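This site uses cookies. By continuing to read you accept them.

I keep hearing that Segundo Restrepo has the Jeltlow council seat locked up. His people mailed 1000 postcards and held 2 town halls, and now everybody at the diner talks like August is a formality.

I went to the second one. I counted 25 folks, and 5 of them had campaign shirts on.

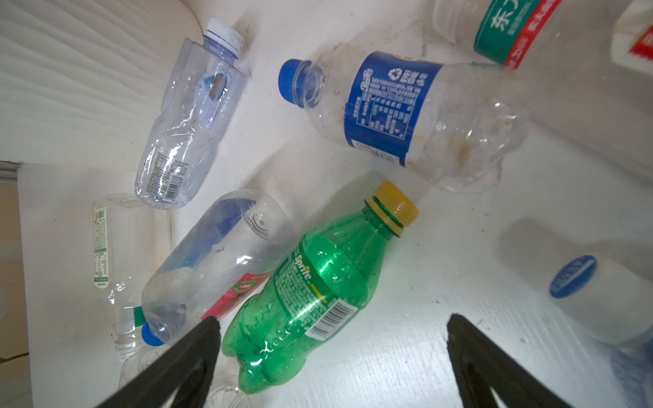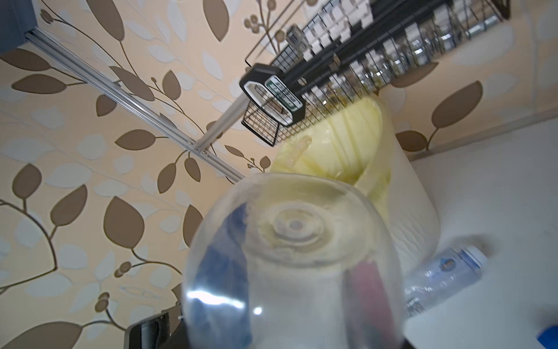
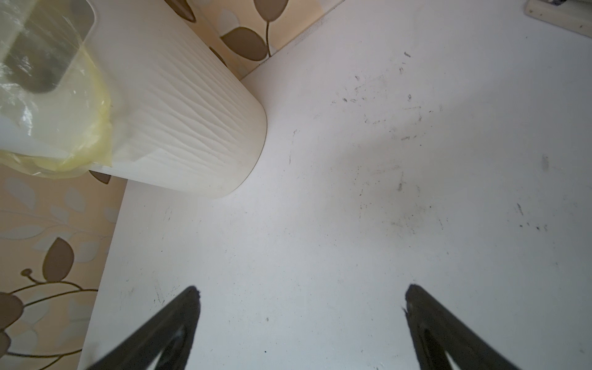
Bottles in the first, spice rack in the second, trash bin in the third.

Jordan Sugden isn't much better. She says she'll fix Drosach Road without raising taxes, and when I asked where the money comes from she told me to check her website. I checked. It has a photo of Drosach Road.

I'll vote, but I'm not putting up a sign for either one.

Recent posts
Who paid for the Arango survey?
Burnano bridge, again
My trouble with yard signs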